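Finishing room notebook
3 Sep 2019
Entry by Lionel Aubert

Oil batch 3922 from Purkura, opened this morning. Darker in the can than the last one and slower to stir up, with a skin on top that I lifted off before weighing. Net weight after that 890 g. Lid resealed and can put back on the lower shelf, label facing out.

Samples are the white oak offcuts from the Skistville order, planed in May and stored flat. Sanded all of them to the same grit as before, then took half up to 400. Vacuumed, wiped with a dry cotton cloth. No tack cloth this time. Berkay thinks the residue from it caused the fisheyes on the last set and I want to rule that out.

First coat on with a white pad, left to soak, wiped off. The 400 grit pieces took noticeably less oil and looked paler straight after wiping. The coarser ones went blotchy near the knots. End grain drank it in as usual and needed going over again.

Second coat tomorrow if the first doesn't drag under a fingertip. If it does, leave it. Last time we rushed and the surface stayed gummy for a week.

Stain tests: coffee, red wine, vinegar, olive oil, plain water under an upturned glass. Gülizar wants mustard added, which is fair, the Biwott people complained about mustard. Same dwell time for everything, then blot, don't rub. Write the start time on the tape next to each spot. The May sheet has no times on it and is useless for comparison.

Dark stained pieces are a separate question. The stain is Reltalora walnut under the same oil. On the last dark panel, scratches showed up pale and could be seen from across the room, where the light oak hid them unless you got the lamp down low. Nurhan suggests a satin topcoat to take the glare off. I would try waxing first, it's cheaper and can be undone. Will cut two more dark samples, one for each.

Rags: all of today's are in the water bucket outside. Please do not drop any in the bin by the sander. I found one in there at noon, bunched up.

To do:
- order pads, white only
- ask İlker where the gloss meter went
- second coat, 400 grit set first
- mustard

Tabletops:

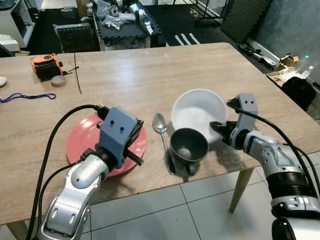
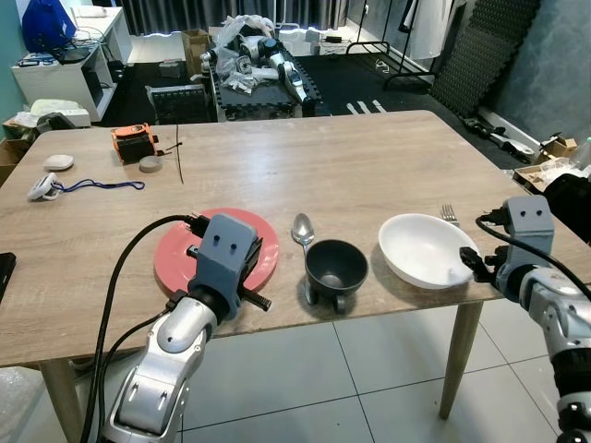
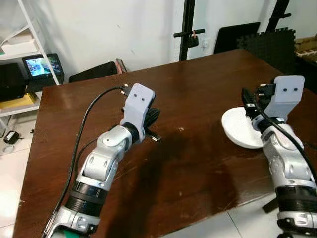 Light oak-colored top with the red plate in the first and second, dark brown glossy top in the third. Note the faint scratches and pale specks on the dark one.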